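Speaker notes: Collecting kitchen demos without losing your mind
Calimlim meetup, 19 Jul 2025
Slot: 25 min plus questions

OPENING

Hi everybody, thanks for coming back after the break. Skip the company slide unless the person before me runs short.

So I work on data for Praler, our two-arm kitchen project at Troster. My whole job is getting people to drive robot arms through small chores, over and over, and saving what comes out so a model can learn from it. We set ourselves a target of 2,000 good episodes on the steamer tasks. I thought that was a spring job (I told my boss April, in writing, which I would like back).

Quick show of hands: who here has collected their own demos? Who has thrown half of them away?

PICK A BORING SCENE

First thing we learned was to strip the table down. White table, white wall, one plate, one appliance. We tried a cluttered counter in the beginning and every failure had ten possible explanations. With a plain setup you can watch a bad rollout and have some idea what went wrong.

The plate is our warm-up task. New operators start there, fingers open, coming in over the rim, and they stay on it until their motions stop wobbling. Plates are mean! The rim is thin, there's a bit of shine, and from the wrist camera you lose the near side behind your own gripper right when you'd like to see it. 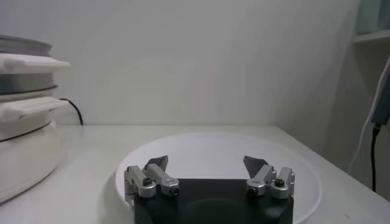
WHAT COUNTS AS ONE EPISODE

(Slow down here, last time I rushed it.)

We cap an episode at 90 seconds. Start pose, one goal, end pose, stop recording. If the operator fumbles and recovers, keep it and tag it as a recovery. If they fumble and give up, it goes in a separate folder, and please do keep that folder, we went back to ours more than once.

Wirka is our labeling tool. It asks for 4 tags per episode and that's all: task, outcome, operator, layout. The first version had a form so long that people typed "ok" in every box. I have so many rows that say ok.

Layout matters more than I guessed. We move things between episodes, a hand's width this way, a small turn that way. Operators hate it, they get into a groove and want everything to stay put. I nag them. After every 100 episodes I look through the start images side by side, and if they all look the same I know we've slipped.

TWO ARMS, ONE LID

Okay, the fun part. Glass lids. A lid on a steel pot gives you reflections on top of reflections, and a lid lying flat on a white table is mostly just a rim and a handle. I love it as a test. If your policy only works on things with nice solid colors, a lid will tell you by lunchtime.

With two arms you also have to decide what the other one is doing. Early on our operators parked the spare arm way off to the side, so the model never saw a second gripper near the pot, and then it got very confused when one showed up. So now we collect both ways, one arm up by the lid while the other waits low in front, then swap. And save both wrist views with matching timestamps. Please check the timestamps on day one. Ours drifted and I lost a week to it.

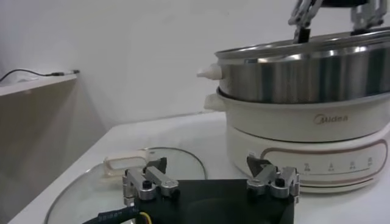 One operator put it to me pretty bluntly at our last review: the lids were fine, it was the waiting that wore her out, holding one arm still while she thought about the other, and she wanted a button that would freeze it. We added the button. Her episodes got shorter and the idle arm quit drifting, so ask your operators what bugs them, and ask early.

IF THERE'S TIME

Breaks. Quality drops when people are tired and you can see it in the paths, they get loopy toward the end of a session. Short sessions, swap the driver, swap the task too.

Don't chase perfect demos. A slightly slow, slightly clumsy one with a clear goal is fine by me.

QUESTIONS

Likely ones: why not do it all in sim (we do some, glass is hard), how many operators, can we have the data (not yet, still sorting out the license). Leave the Wirka tag list up on screen while people ask.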